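Stalto Planner: Frequently Asked Questions

Answers from the people who write the planner and the perception code, collected from the mailing list and our own inboxes.

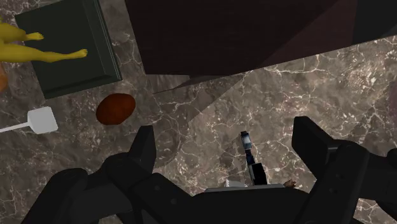 Stalto is a grasp and motion planner that sits between your perception stack and your arm's controller, and most people meet it first in simulation, which is how we'd like it. You give it a set of object poses (or a point cloud, if you're feeling brave), a description of your gripper, and a task, and it gives you back a path with timing attached. We do nearly all of our own tuning from the wrist view, with both fingers in sight and the countertop underneath, because that's where the awkward cases show themselves. A flat white spatula lying right on veined marble, with a brown oval object next to it, will teach you more about your segmentation settings than a whole shelf of tidy boxes. If you're new, please read the next few answers before you write to us, and then do write to us anyway if you're still stuck!

Do I need a real robot to use it?

No, and plenty of our users don't have one. The simulator package, Eller, comes with the planner and uses the same message types as the hardware driver, so a script that runs in one should run in the other with a single line changed in the launch file. The line is "backend: eller" and you change it to "backend: ankrah" (Ankrah is the driver layer, and I'm sorry about the names, they were chosen over a very long lunch).

Which grippers are supported?

Two-finger parallel grippers and most two-finger adaptive ones. You'll need a collision model for each finger link, and please make it a decent one. People often send us a single box around the whole finger, and then the planner refuses every low approach and they wonder what they did wrong. Break the finger up by segment, keep the fingertip as its own shape, and add the palm last. Suction cups work with a patch that Visitación Villalobos maintains on her own branch. She's happy to share it, but it hasn't been merged, so expect to do a little fiddling.

The planner sees my flat objects as part of the table. What can I do?

This must be our most common question, and it deserves a proper answer. The default plane filter throws away any points that sit very close to the support surface, and a thin utensil hardly rises above it at all. First, try lowering "plane_margin" in small steps and watching the preview window as you go. If you start seeing speckles of countertop turn into little phantom objects, you've gone too far and should come back up a step. Second, turn on the color cue, which lets the segmenter use appearance as well as height. It does very nicely with a pale tool on a dark counter. It does less nicely when the stone has a lot of light veining, and for that you'll want "texture_penalty" raised from its default of 2 to something closer to 7. We go back and forth on whether the default should change, and for now it stays put, mostly out of kindness to people with plain tables.

Why does it pick a different grasp every time I run it?

The sampler is random unless you give it a seed. Put "seed: 100" or any other whole number in your config and you'll get the same candidates in the same order for the same input. If results still wander with a fixed seed, check whether your perception node is dropping messages, as a slightly different cloud will lead to a slightly different grasp.

How many grasp candidates should I ask for?

The default is 1000 and it's a comfortable number on a desktop machine. You can drop to 100 for simple, rounded shapes sitting out in the open. I wouldn't go that low with trays and clutter, where a lot of candidates get rejected for clipping a rim or bumping a neighbor, and you can be left with nothing at all to choose from.

Can I grab an object that's resting partly on another one?

Yes, though you have to tell the planner that it may touch both. List the supporting object under "allowed_contact", or the first bit of overlap between the two meshes will be treated as a collision and the plan will fail before it begins. Evangelia Mavromatis wrote a good walkthrough of this in the tutorials folder, with the config files included.

What's Stulto, and is it the same thing?

It's the old name of the logging tool, and we do get letters about it. Stulto records plans, clouds and joint states into one file you can scrub through later. The project and the tool ended up one vowel and a bad habit apart, and by the time we noticed, too many scripts depended on both.

My simulated plans work but the real arm stops early.

Look at the joint velocity limits first. Eller is generous with them and Ankrah isn't. Copy the limits from your hardware config into the simulator config, run the same plan again, and you'll usually see the slowdown appear in both places. After that, check the controller's tracking tolerance, and send us a Stulto log if neither one helps.

When is the next release?

September, if the new collision checker behaves itself. The release notes will list every setting that has been renamed, and the old names will keep working with a warning for one more version.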